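4. Sleep surface and night waking in late pregnancy

We were delighted by how willingly people wrote about their beds. The diary asked for bedtime, wake times, trips to the bathroom, and one free line for anything else, and it was the free line that kept the coding team up late. By the end of May we had 3502 diary nights from four clinics, all of them from women in the last three months of pregnancy. 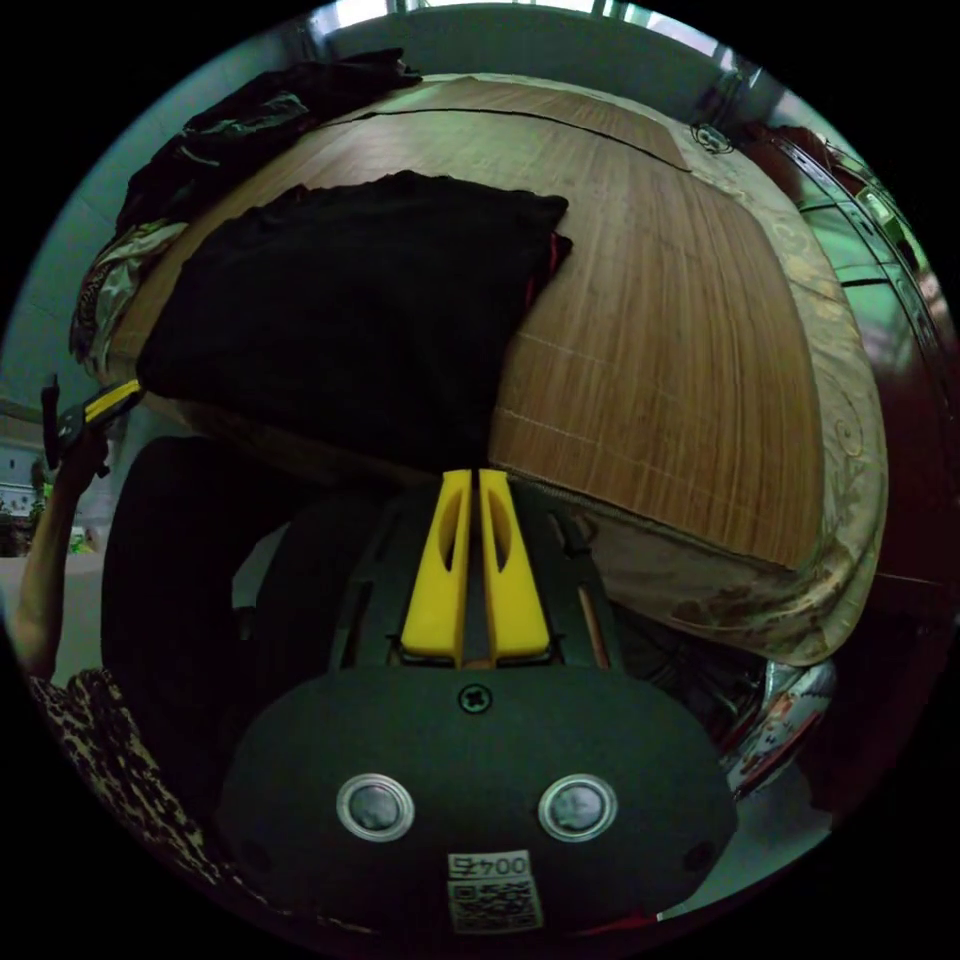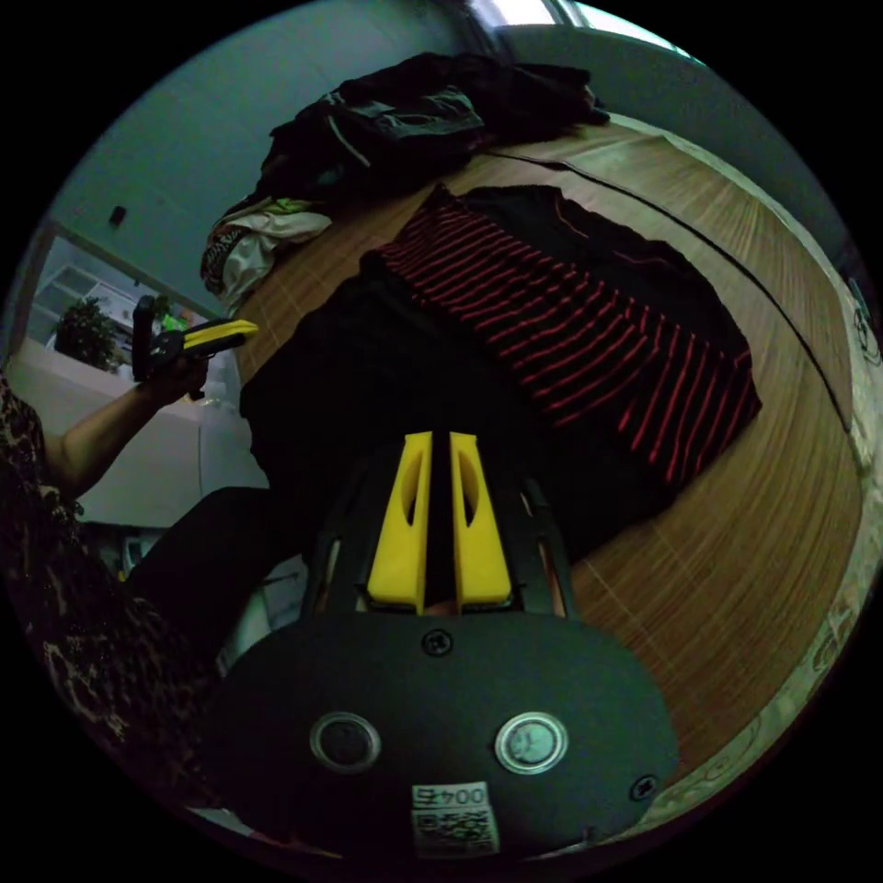

Figure 3. Yellow gripper fingers in both views; woven mat in the second.

Heat was the most common complaint in the free line, ahead of back pain, leg cramps and the need to pee. Women wrote about throwing off blankets, turning the pillow, moving to the couch, and in one wonderful entry, lying on the bathroom tile until 3 a.m. with a towel under the head. At the Amrani and Miklow clinics many entries also named the surface itself. A woven mat of the bamboo-style kind in the second view of Figure 3 was often put down over the mattress in the warmer weeks, and some women went on using one well after the weather had turned. We had not planned for this. The first version of the coding sheet had one box for "bed" and one for "other," and Tươi Nông, who read the Miklow diaries first, pushed hard for splitting the surface into mattress alone, mattress with mat, and mat on floor. She was right, and the three-way code is the one used from here on.

4.1 What the surface codes show

Women using a mat over a mattress reported fewer wakings put down to heat than the same women did on nights with the mattress alone. The comparison is within each woman, so it does not depend on who likes a mat and who doesn't, and we find it a very encouraging result for something so cheap and so easy to try. The pattern held at both clinics where mats were common. At Kanbridge and Gostetti too few women used one to say anything useful.

Mat on floor is a more mixed story. Heat wakings dropped there as well, but hip and shoulder soreness went up, and a good number of entries mention how hard it is to get up off the floor at night with a full bladder and a large belly. Lamrani and Pramanik coded these entries separately and then met to settle the ones they disagreed on. Most of the disagreement was over the word "stiff," which some women used for the surface and some for themselves! Where the diary line did not settle it, the entry was left out of the soreness count and kept in the waking count.

Side sleeping did not differ across the three surfaces. Several women said they found it harder to stay on their side on a firm surface without a pillow behind the back, and the body pillow turns up so often in the free lines that we wish we had given it a box of its own. The next version of the diary has one.

4.2 Waking for other reasons

Bathroom trips were the same on every surface, as anyone who has been pregnant would expect. Leg cramps also showed no clear link to surface, though they did cluster in the second half of the night. Heartburn followed the evening meal much more closely than it followed anything about the bed. Women who ate late woke with it more, and those who raised the head of the bed with an extra pillow or a folded quilt woke with it less. We pass this on gladly, but the diary was not built to test it, and the time of the meal was filled in on only part of the nights.

4.3 Limits of the diary data

A diary filled in at breakfast is a record of what a tired person remembers. Short wakings are surely missed. Room temperature was not measured at any clinic's homes, so a cooler night and a mat may sometimes be standing in for each other, even within one woman. We also know little about partners. Benkirane's notes from the follow-up calls suggest that a partner who gives off heat, snores, or refuses the mat can decide where a woman sleeps, and this was never asked on paper.

Even with these gaps, the entries are rich, funny and very frank, and they gave us far more than the boxes did. Abdelilah Bouzid is now reading the free lines again for anything on naps, which were left out of the present coding. The full code list, with sample entries for each surface, is in the appendix.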